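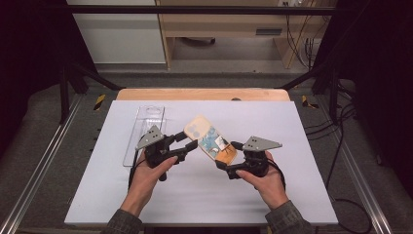

Customers at the Olivares counter keep asking whether a printed case has to come off the phone for cleaning, and the reply is always yes. Grit collects between the case and the phone, and wiping only the outside leaves it there.

Section 4. Cleaning and Refitting a Phone Case

These steps apply to Skivano printed cases in all sizes. For cases with a leather back, go to Section 5.

What you need
A flat, clean work surface, light in color if possible
A small bowl of lukewarm water
Mild dish soap
Two soft cloths, one damp and one dry
A soft toothbrush

4.1 Removing the case

1. Turn the phone off and unplug the charging cable.
2. Hold the phone with the screen facing you. Put both thumbs on one top corner of the case.
3. Push the corner of the phone forward with your fingers while you peel the rim back with your thumbs.
4. Free the second top corner the same way, then lift the phone out.

Caution: Do not start at the camera cutouts. The material is thinnest there and can tear.

4.2 Washing

1. Add two drops of soap to the bowl. The water should be no hotter than 103°F.
2. Wipe the inside of the case first, then the rim.
3. Brush lightly inside the button covers and the charging port opening.
4. Wipe the printed side with the damp cloth only. Work along the pattern in long strokes and do not scrub.
5. Rinse the case under the tap for a few seconds and shake off the water.

Caution: Do not use rubbing alcohol, nail polish remover, or bleach wipes on the print. Colors may lift, especially near the edges.

Note: Pale cases can pick up blue dye from jeans. A paste of baking soda and water may be used on plain areas. Keep it off the print.

4.3 Drying

1. Pat both sides with the dry cloth.
2. Stand the case on its long edge and leave it for 55 minutes at room temperature.
3. Check the button covers for water before you go on.

Caution: Do not dry the case on a radiator or with a hair dryer. A warped case will not sit flat against the phone.

4.4 Refitting

1. Wipe the back of the phone and the camera lenses.
2. Line up the camera cutouts with the lenses and seat that end first.
3. Press the remaining corners in one at a time.
4. Run a finger around the rim. It should be even on all four sides.
5. Press each button once to check that it clicks.

If a corner will not stay down, see Bitine fit chart 16 at the back of this guide. Replacement cases are ordered through Vondum using the part number on the box.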